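The blanket comes first

Kazimiera Szczepańska starts every clear-out with whatever takes up the most room. For 3 years she has run the sorting tables at Statness, a household reuse shop in Odasbridge, and she says people tend to begin with drawers and papers, then give up before they reach the bedding.

Big, soft things hide smaller ones. A thick plush throw with a flower pattern will fill half a table on its own, and a dark cloth dropped near it is easily missed. She keeps an open plastic bin between the two sides, so that anything small has somewhere to go straight away.

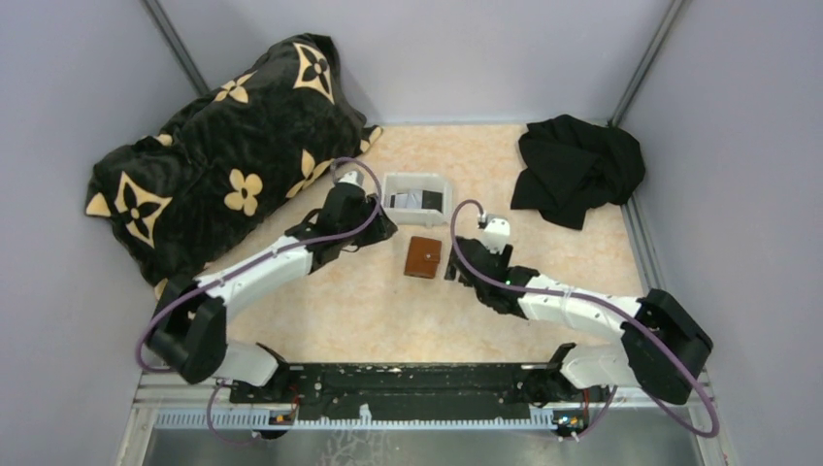 Folding without fuss

Plush doesn't take a sharp crease. Fold it in half lengthways, then in half again, and press the air out with your forearms. Thin cloths can be rolled. Szczepańska shakes everything out first, over a table, where a dropped earring or key will be heard.

The shop took in 834 bags last year, and 92 of them had something in them that the owner wanted back. Flat things are the worst for it. A small brown case the size of a wallet can go through a whole house move inside a folded blanket. 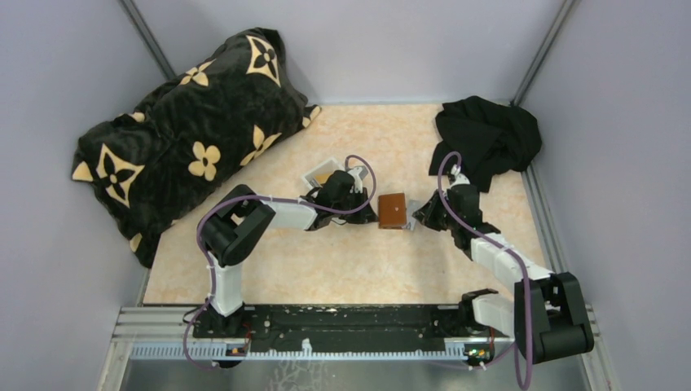

Gøran Haugen, who moved from Fahy to Proltley in July, lost his bank cards that way and had already cancelled them when the shop rang. He now gives himself 30 minutes a room and empties the pockets of every coat before it goes in a bag. His spare bedding is in the loft, labelled by bed size.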